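4. Première tâche ménagère : préparer, simuler, essayer

Vous avez terminé le montage du bras et l'étalonnage des axes (chapitre 3). Voici le chapitre que nous avons eu le plus de plaisir à écrire, celui où le bras se met enfin au travail dans la maison ! Avant de commencer, un mot sur ce que Kostia sait faire aujourd'hui, et sur ce qui lui résiste encore.

4.1 Ce que l'on peut attendre du bras

Une machine peut-elle s'occuper du ménage ? En partie, oui, et c'est déjà formidable à voir. Déplacer un gobelet rigide d'un plan de travail à un égouttoir, pousser un tiroir, essuyer une surface plane et dégagée : ces gestes passent bien, à condition que les objets soient rangés à peu près comme pendant l'apprentissage. Le linge, les sacs souples, les couverts emmêlés et tout ce qui brille ou laisse passer la lumière restent difficiles. Le bras ne sait pas non plus décider tout seul qu'une assiette est assez propre.

En atelier, la situation est un peu plus favorable : les pièces sont identiques, l'éclairage ne bouge pas, et une même prise peut se répéter toute la journée. Si vous hésitez sur votre première tâche, prenez-en une qui ressemble à un poste d'atelier, même dans votre cuisine.

Remarque : les profils fournis par Puvance couvrent 6 tâches. Tous les autres gestes sont à construire vous-même avec l'éditeur Niskanen (chapitre 7).

4.2 Préparer la simulation

Tout nouveau geste se joue d'abord dans le simulateur Zimura. C'est rapide, on peut recommencer autant qu'on veut, et une collision virtuelle ne casse pas de vaisselle.

1. Ouvrez Zimura et chargez le profil de votre tâche. Le numéro du modèle de bras, 2771, doit s'afficher dans le bandeau supérieur.
2. Choisissez la pièce virtuelle. Prenez celle qui ressemble le plus à la vôtre, puis ajustez la hauteur du plan de travail.
3. Placez la vue près du poignet. Vous devez pouvoir suivre le poignet et l'anneau sans que le reste du bras masque tout.
4. Réglez la vitesse sur « Lente ».
5. Lancez un premier passage sans objet à saisir.
6. Ajoutez l'objet, puis relancez.

Si le bras reste immobile à l'étape 5, vérifiez que l'arrêt virtuel (touche Espace) n'est pas enclenché. Tout le monde s'y fait prendre au moins une fois, nous les premiers.

ATTENTION : ne connectez pas le bras réel pendant les étapes 1 à 6. Le logiciel accepte les deux en parallèle, et un mouvement lancé à l'écran serait reproduit immédiatement.

4.3 Vérifier les dégagements

C'est autour du poignet que se jouent la plupart des accrochages. Prenez le temps de faire tourner la vue.

1. Mettez la simulation en pause au moment où le bras est le plus étendu.
2. Contrôlez l'espace entre l'anneau et le mur, puis entre l'anneau et les objets voisins. Gardez au moins 80 mm de chaque côté.
3. Reprenez la lecture et surveillez les parties saillantes montées autour de l'anneau.
4. En cas de contact, le code 545 apparaît dans le journal. Reculez le point de passage et recommencez à l'étape 1.

Remarque : le simulateur rend très bien les volumes et les trajectoires, moins bien les frottements. Un torchon qui glisse à merveille à l'écran peut très bien faire des plis sur une vraie table. Prévoyez plusieurs essais avant de retrouver en vrai ce que vous aurez vu à l'écran.

4.4 Passer au bras réel

1. Dégagez le plan de travail et éloignez enfants et animaux.
2. Gardez une main près du bouton d'arrêt.
3. Connectez le bras, puis exécutez le geste à vitesse lente, sans objet.
4. Recommencez avec un objet en plastique.
5. Notez les échecs dans l'onglet « Essais ». Ils servent à corriger le profil.

ATTENTION : n'utilisez ni verre, ni couteau, ni récipient contenant un liquide chaud, quelle que soit la qualité des essais précédents.

Quand le gobelet arrive pour la première fois à sa place, on a franchement envie d'appeler toute la maison. Faites-le, puis enregistrez votre profil !
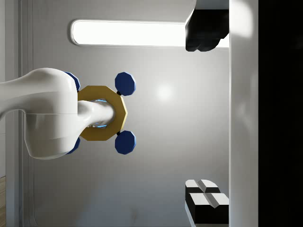
Fig. 4-1. Vue simulée du poignet et de l'anneau octogonal, avec les boutons bleus répartis autour.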